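Nov 21, 2024

Towel work, linen room, continued from the previous page. Bath size only. Hand towels are a separate entry.

Stock on hand is the white terry from Khaemba, plus the older Jomell lot that Lilian wants retired by February. I am keeping the two lots on separate shelves until the weights are logged. Lot number on the Khaemba label is 2,312, copied here so I stop walking back to read it.

Fold under test: thirds lengthwise, then in half, then in half again. Erasto prefers halves first. His stack is flatter at the edge but the band ends up inside, and then the lots can't be told apart on the shelf. Staying with thirds.

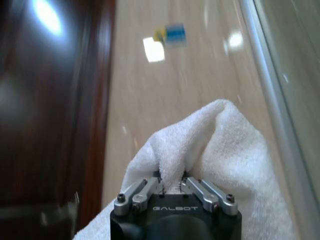 Loop pile makes the first crease hard to hold. Picked up away from a corner, the cloth tents and the hem goes wherever it likes. Picked up at the corner and shaken once, it hangs straight enough to lay down. Thick hems are slower. Smoothing outward from the middle with a flat hand takes out most of the ridges; smoothing from one end just pushes them to the other.

Finished width should be 30 cm. The shelf will take a little more but then the front edge catches. Stack height limit is 10 towels. Above that the pile leans, and Mwangi has already restacked one side twice this week.

Softener: Zumon at half dose. No opinion yet. Lutfa thinks the pile lies flatter with none at all and will run a load that way so we can compare.

Next item is the door.
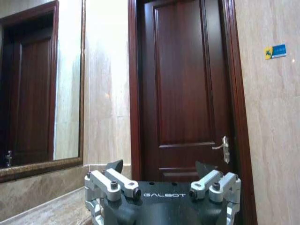

Traian Oprea
Workshop technician, textiles and fittings

Door stays closed during folding, lint travels otherwise. Lever handle is fine. Latch needs a firm pull before it seats, so check it by hand. The recessed panels collect fluff along the beveled molding — dry brush first, then a damp cloth, no polish near the linen.

Clear opening still to be measured. The Arkent cart is 46 cm wide without the side rail and I don't have a figure with the rail on.

To do: weigh both lots, ask Lilian where the Jomell towels go, find the other dry brush.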